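Simulation Fault Analyst (Robot Manipulation)
Wendalance – Household Robotics Group
Full time, fixed term to start, hybrid
Posted 8 April 2026

About the job

Our robot dropped a knife, and we would like to hire someone who cares about that.

To be fair to the robot, the knife wasn't real, the floor wasn't real, and the robot wasn't real either. Bimo is our two-armed household platform, and before it is allowed to touch anything in an actual home it spends its days in Zotudby, our simulator, tidying rooms that don't exist. This arrangement is supposed to keep the exciting events on the virtual side of the fence. For the most part it does.

In one long batch of 3000 simulated runs, Bimo let go of a held object when it should have kept holding it in nearly 1000 of them. We had been calling this "grip noise" in our status reports, a phrase that served us well until somebody asked what it meant. The object was often a cup or a jar. Sometimes it was a knife. The safety reviewers, who had been fairly relaxed about the cups, were less relaxed about that.

We stopped all hardware trials the same afternoon. They are still stopped, and they stay stopped until we can explain the releases in writing to people who don't work here. That explanation is the job.

What we know so far

The release command seems to come from our planner, Uzor, at the moment it hands a task over from one arm to the other. Uzor believes the second arm has the object. The second arm has no opinion. We have a patch that makes the number go down, and we don't trust it, for the simple reason that the person who wrote it can't say why it works. (The person who wrote it also wrote this ad.)

We also know that the fault gets worse when the robot's base is tilted. A simulated wheel catches a simulated threshold, the whole robot leans, and Uzor carries on as though the room were level. Our old test suite had six tilt cases in it. All six were mild, and all six passed, which tells you something about who picked them.

What you would be doing

You would own the fault from end to end. In practice that means replaying failed runs, reading logs, working out which failures are the same failure wearing a different hat, and writing it all down so that a safety reviewer can follow it without calling you.

You would build a new set of test rooms in Zotudby with the awkward things in them: sharp objects near counter edges, round things that roll, clutter on the floor, and a base that isn't sitting flat. Our current rooms are tidy in a way that no kitchen or bathroom has ever been.

You would have the power to say no. If you think a build isn't ready for hardware, it doesn't go on hardware. We have put this in the job description because last year it was only in a slide deck, and the slide deck lost.

You would also spend a fair amount of time looking at views like the one the robot gets, and deciding whether what it was about to do made sense.
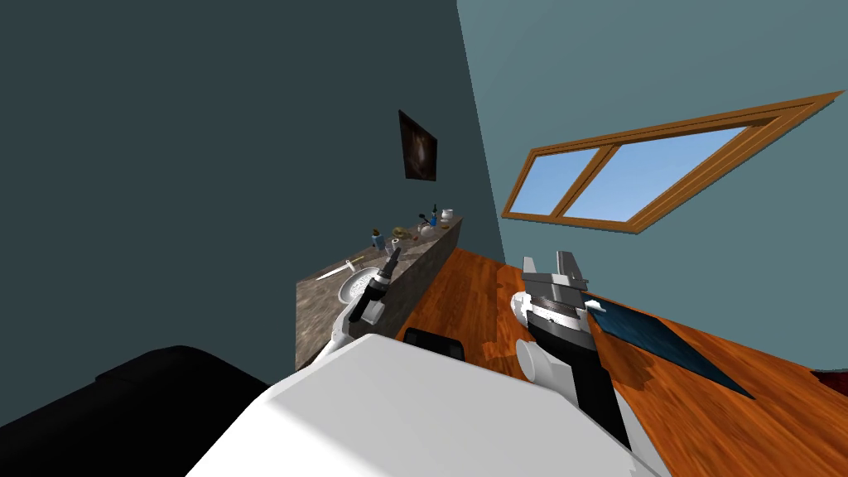
Some of that is dull. A full replay set is 2000 clips, and there is no clever way through the first few hundred. We do it in pairs, we take breaks, and we don't schedule it after lunch.

Who we're looking for

You have worked on testing or failure analysis for something that moves. Robots would be handy, but we'd be happy to hear from people who have done it for elevators, farm equipment, or packaging lines. You can write Python well enough to get answers out of a large pile of logs. You write plain English and can disagree with an engineer without either of you needing to leave the room.

You don't need a graduate degree. You don't need to have used our simulator, as it has never left the building and its manual is mostly apologies.

It would help if you've used a physics engine before and have learned to be suspicious of contact forces.

What we offer

A salary band that we will send you before the first call, so you can decide whether to have the call. Health coverage, paid leave, and a remote setup for up to half of your week. The term runs for one year, with a permanent post likely if the hardware trials restart. We'd like you in place by July.

How to apply

Send a resume and one page about a fault you chased down. Tell us what you first thought it was, and when you found out you were wrong. Please don't send a cover letter about your passion for robotics. We have plenty of passion here, and it dropped the knife.

Shortlisted applicants get a paid half-day exercise using logs from real Bimo runs. We reply to everyone, though it may take us a couple of weeks – hiring and log review are currently being done by the same people.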